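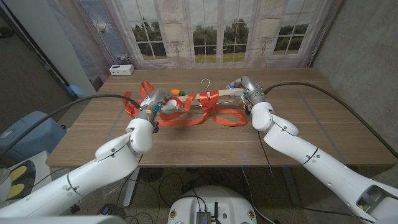 Two-arm station with multi-fingered hands, holding a wooden clothes hanger over the work table.

How to budget for a two-arm work station

Updated 18 March 2019

The price on a quote for a pair of arms covers only part of what you will spend before the station does any work. This page goes through the rest in the order we fill in our own planning sheet. It assumes you have already decided that you need two arms and have a room to put them in.

Step 1: Write down the objects first

List everything the station has to pick up during its first year. Include the awkward things. A clothes hanger needs to be held at both ends, and ribbon tangles and changes shape every time it is touched. If your list is all boxes and bottles, price simple two-finger grippers and stop there. If it includes hangers, cloth or ribbon, ask for quotes on multi-fingered hands as well.

Keep the list to one page. Ours had 14 items, and the supplier asked for it before anything else.

Step 2: Get the arms and hands quoted as separate lines

Some suppliers give one figure for the whole set. Ask them to split it. Hands wear out sooner than arms and you will want to know what a replacement costs. We asked Surnitz and Hirkano for the same five lines:

Arms, per pair
Hands, per pair
Controller and software license
Cables and mounting parts
Spare fingers or a spare hand

Check whether the license is paid once or every year. Hirkano's was yearly, and over three years that changed which quote was lower.

Step 3: Plan the table and the floor

An ordinary table will do for light objects if it does not rock. Measure its height before you order the base, then send the supplier both numbers. Leave enough floor on every side for a person to walk past with the arms fully extended.

Put a line in the budget for the background too. A printed backdrop costs little and can be changed when you want the cameras to work against something other than a bare wall.

Step 4: Price the cabling

This is the line most often left blank. Each hand may need its own cable, with enough slack to follow the wrist through its full turn. Then there are power strips, network cable and floor covers. We set aside $2,000 and spent nearly all of it. Buy the floor covers at the same time as the cables – they tend to be forgotten once the station is running.

Step 5: Add the hours

Unpacking, mounting, calibration and training took us 167 hours of staff time. Multiply your own estimate by your hourly rate and put it on the sheet with the hardware. The Mellor planning sheet has a row for this. The Pliltetti one does not, so add it by hand.

Step 6: Fix the dates

Ask for delivery time in writing, for the hands as well as the arms. Ours were quoted at 90 days. An order placed in April should arrive in July, so book the electrician for the weeks before that. Hold back the last payment until both arms and both hands have run through your object list from Step 1.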